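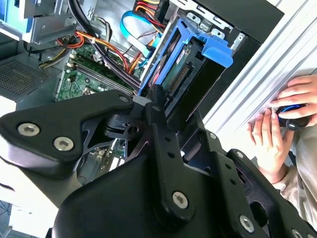 Lacey Bellamy
Secretária da reunião, Núcleo de Recuperação de Equipamento Informático da Prakora

ATA DA REUNIÃO DE COORDENAÇÃO DE OUTUBRO

A reunião teve início às 14h30, na sala de apoio da oficina, estando presentes os representantes da Prakora, da Atier e da Lobo. A representante da Litlow justificou a ausência e enviou por escrito a sua posição sobre o ponto 3, que fica arquivada junto à presente ata.

1. Aprovação da ata anterior
A ata foi aprovada por unanimidade, com uma correção: no ponto relativo à recolha de monitores, onde se lia «Atier» deve ler-se «Lobo».

2. Situação do lote de computadores de secretária
Foi apresentado o estado do lote recebido da Atier, composto por 70 torres. Trinta e seis estão inventariadas; as restantes aguardam etiqueta. A Atier comprometeu-se a remeter a lista de números de série em falta antes da próxima reunião.

Quanto à desmontagem, ficou assente que as torres são trabalhadas deitadas sobre a bancada de perfis de alumínio, com a tampa lateral retirada e o interior voltado para cima. O disco rígido é retirado com o respetivo suporte azul, depois de desligados o cabo de dados SATA e o cabo de alimentação. Não é permitido puxar pelos fios – a desconexão faz-se sempre pela ficha.

A Lobo perguntou se os suportes azuis deviam acompanhar os discos. Deliberou-se que não: os suportes regressam à torre de origem, e os discos seguem em saco antiestático, identificados com o número da torre.

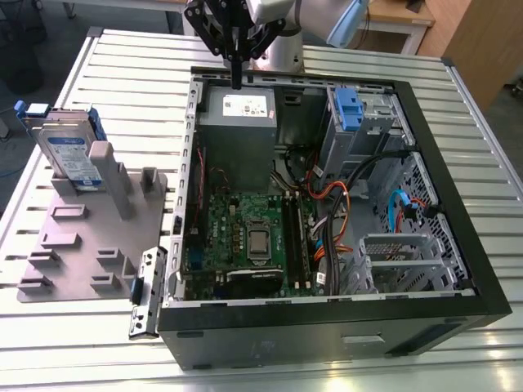

Relativamente aos processadores, foi recordado que, uma vez retirado o dissipador, a face metálica fica exposta e não deve ser tocada com os dedos. A limpeza da pasta térmica faz-se antes de qualquer ensaio. Os módulos de memória permanecem nas ranhuras até à conclusão do inventário, salvo indicação escrita em contrário. As placas de expansão são registadas em linha própria da folha de inventário, o que não tem sido feito de modo uniforme.

A fonte de alimentação não é aberta em caso algum. Regista-se apenas o que consta da etiqueta branca da face superior; se esta estiver ilegível, a unidade é encaminhada para reciclagem.

3. Despesas
Foi autorizada a despesa de 2.075 euros, relativa a tapetes antiestáticos, pulseiras e estantes para o armazém. A Litlow manifestou por escrito a sua concordância. Foi ainda aprovada a aquisição de 300 sacos antiestáticos, a faturar em separado. A proposta de compra de uma segunda bancada foi retirada pela Lobo, que a apresentará de novo com orçamento revisto.

4. Organização da bancada
A Prakora chamou a atenção para o espaço ao lado das torres abertas, onde têm sido deixados parafusos e tampas. Deliberou-se que os parafusos passam a ser guardados em caixa com o número da torre e que as tampas laterais são colocadas na estante inferior. A placa cinzenta de fixação mantém-se à esquerda da torre e não serve de apoio a ferramentas nem a peças soltas.
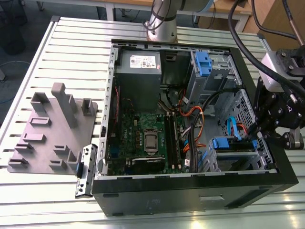 5. Assuntos diversos e encerramento
A Atier solicitou cópia da folha de inventário em formato editável – pedido deferido. Ficou adiada a discussão sobre o destino dos discos que não passem no ensaio de leitura.

Nada mais havendo a tratar, a reunião foi encerrada às 16h10, dela se lavrando a presente ata, que será assinada pela secretária após aprovação.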